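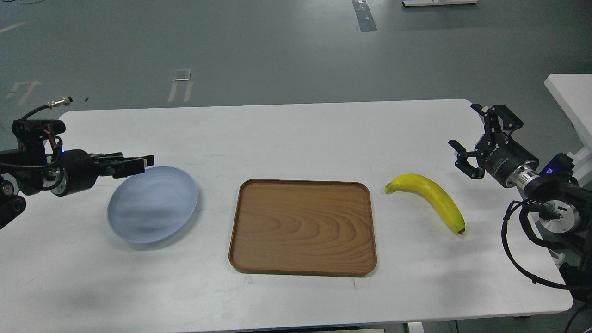 Two-arm cell, bowl / tray / banana layout. Left jaws at or near closed, right jaws open.

October 18, 2023 - bench notes, rules for the two-arm table

Asmaa asked me to read the Trunum practice sheet against what we do at this table and mark anything I'd fight over. I'd fight over most of it. It runs to 6 pages and the useful part fits on one.

Rule 1 in the sheet: "Reset the objects to their home positions before each run." Fine, but home according to whom? Macario sets the tray first and works outward. Reece puts the banana down first and slides the rest over until it looks right. Both of them tick the same box on the reset form. I don't believe that box means anything until we have a printed outline to lay things on, or at least a written distance from the table edge.

Rule 4: "Grippers shall begin in a neutral pose." Neutral is never defined. I went through the log and found 1,455 runs marked compliant. Of those, 361 have no start pose saved at all, so somebody was ticking from memory. Proposal: both jaws open, both wrists clear of every object, joint values saved before the run gets a number. If the values aren't there, the run doesn't count. Wenceslao thinks this is too strict for practice runs. Maybe, but practice runs have a way of ending up in the totals.

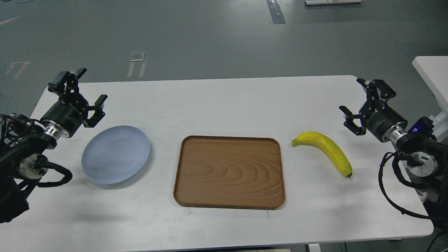 Start pose and cables

Both jaws open, which I'd pass. Still not happy about the cables. They hang in loops off the right arm, and the sheet only says "cables shall be managed." Managed how? I want a maximum slack written down, and a slow sweep of each arm with a hand on the stop button before the first run of the day. Aranka says Kiretti had wording for this in their old cell manual. She'll look for it. I'll believe it when I read it.

Floor tape: the sheet calls it "the boundary" and never says of what. Is it where a person stops, or where the table goes? Ask Asmaa before anyone quotes that rule at a visitor.

Things I'd keep as written: one person on the stop, no reaching over the table with the arms powered, object swaps noted by name. The last one matters here - Reece writes "plate" and Macario writes "bowl" for the same blue dish, and the search tool treats them as 2 objects. Pick one.

Not convinced the sheet needs a December reissue with a new cover. It needs numbers in it. Marked-up copy is in the tray by the printer, my comments in pencil. Wenceslao has the start pose check to write; I said I'd test it on the left arm first.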